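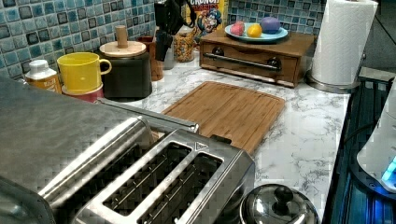
*Toaster and cutting board on the counter.*

## Renting a place in Misport in March: is the beach okay for kids who can't really swim?

We've booked a week in Misport in March, me and my husband plus two kids (six and nine), and I'm getting nervous about the water. The rental looks great, kitchen with everything, ten minutes on foot to the main beach. But the listing says nothing at all about lifeguards, and a review from another family mentions "strong pull near the pier" and then just moves on to talk about parking!

The nine-year-old can do a length of a pool on a good day. The six-year-old thinks he can swim, which scares me more. Is there a calmer beach close by? Do lifeguards work that early in the year? And is the water warm enough in March for any of this to matter? We'll have a car, so I don't mind driving a bit. I've seen Istcombe come up a few times but can't tell if it's a proper beach or just a harbor.

Posted by **sandyflipflops** on Sunday, February 9, 2025

---

**gullwatcher62**

We go every spring, so I can help with some of this. The main beach only has lifeguards on weekends in March. There's a board by the steps with the hours on it, and I'd read it when you get there, they changed them on us once in the middle of our stay. Swim between the flags when they're up. When they're not up, I let mine go in to the knees and that's it, and I stand in the water with them.

The review is right about the pier. There's a rip that runs out along the left side of it (left as you face the sea) and it moves around after a storm. You can sometimes spot it as a flatter, darker strip where the waves aren't breaking, and people pick that spot because it looks calm. Please don't! If one of you does get caught, float, wave an arm, and don't try to swim straight back against it. Go sideways along the beach until it lets go of you. I made my kids practice the floating part at our pool at home before we went and they thought it was hilarious, but they remember it.

Istcombe is a real beach, behind the harbor wall. It's small and a bit weedy at low tide, but it's sheltered and it slopes very gently. Take Route 95 and turn off at the second sign (the first one takes you to the boat ramp, ask me how I know). Parking is $2 in the lot and fills up by late morning. No lifeguards there in March at all, so you're the lifeguard.

Water is cold. Mine lasted a few minutes without wetsuits and hours with them. Awwad on the harbor road rents kids' sizes, call ahead if you need a small one.

---

**tidepool_mo**

too cold in march lol. just go to the pool

---

**backpackandbucket**

Agree with most of the first reply, but I'd be a little more careful about Istcombe than that. It's lovely with the tide coming in or sitting high. When it's going out there's a current through the gap in the wall, and a kid on an inflatable can be off toward the boats before you've put your coffee down. We leave all the floaty stuff at the rental now. Proper life jackets only, the kind with a strap between the legs for the little one.

If it's windy, and it often is that time of year, try Plultevetti. It's a tidal pool cut into the rocks south of town, with a rail and steps, and the shallow end was waist-high on my seven-year-old. You do have to go down 62 steps to reach it, so pack light. Don't go when waves are coming over the outer wall, and wear water shoes, the rocks are slick and there are urchins in the cracks. My husband found one with his heel and we spent that evening with tweezers.

Also get a tide table, the bait shop has them by the register. I write the low tide times on a sticky note and put it on the fridge so we all know before breakfast which beach it's going to be.

---

**sandyflipflops**

Thank you both, this is so much more than the listing gave me! Ordering life jackets tonight. One more thing, does Plultevetti have a bathroom, or is it back up all those steps?

---

**backpackandbucket**

Back up all those steps. Go before!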